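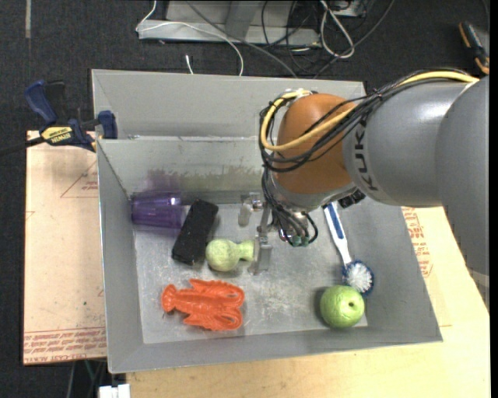 Las paredes inclinadas no sirven para nada si luego todo acaba en la esquina, le soltó un visitante al guía de Harton en la jornada de puertas abiertas, y durante un rato el grupo entero habló de cajones. El guía contestó que la inclinación devuelve las piezas al centro. Yo miré el vaso morado, tumbado contra la pared izquierda, al fondo, y me quedé con la duda.

La visita cuesta 7 euros y promete «un recorrido por el arte de clasificar». Arte, lo que se dice arte, poco. En el cajón de chapa gris había un vaso de plástico, un bloque negro que parecía un borrador, un juguete verde pálido y una langosta de un naranja rojizo muy vivo. El fondo está rozado y la pared trasera tiene manchas entre moradas y pardas. Pregunté de qué eran y me hablaron de la limpieza semanal.

En la sala siguiente, Koveo presentaba sus cajas apilables. Según el cartel aguantan 500 aperturas; me parece poco para una caja que se abre a diario. La tapa de la que probé no encajaba a la primera.

Lo mejor fue el almacén viejo, con estanterías de madera y etiquetas escritas a mano, al que dedicamos cinco minutos. El café, aguado. La tienda vende los mismos cajones en pequeño por 11 euros y no vi que nadie comprara ninguno.

Dicen que en octubre amplían el recorrido. Yo esperaría a entonces, y reservaría el turno de la mañana.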